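4.2 Recall of first statements

We were delighted by how much the officers were willing to share. All 55 agreed to sit for a second interview, 30 of them before January, and the transcripts run to 714 pages. Reading them side by side with the written reports from the same shootings was the most rewarding part of the project. Officers who had slept before giving a full statement used fewer stock phrases and placed other people at the location more clearly, a pattern Craddock had suspected from her pilot work in Ifans.

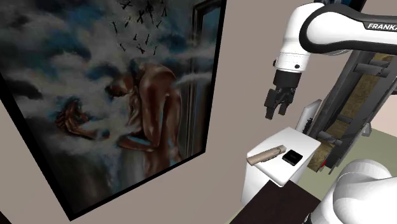

Figure 2. Framed painting on a wall, rendered view.

Prosecutors, of course, read these reports with a different question in mind: was the fear reasonable at that moment? Our coders, Mabli Craddock and Heledd Hughes, marked each place where an officer moved from what was seen to what it was taken to mean. The line is easier to draw than we had feared. Of the painting in Figure 2, "a figure is bent forward with its head lowered" is an observation, while "the figure is grieving" is an inference. Reports slide from one to the other within a single sentence - often at the very point where the decision to fire is explained - and it is exciting to see that two readers working apart can find the same turning point so often.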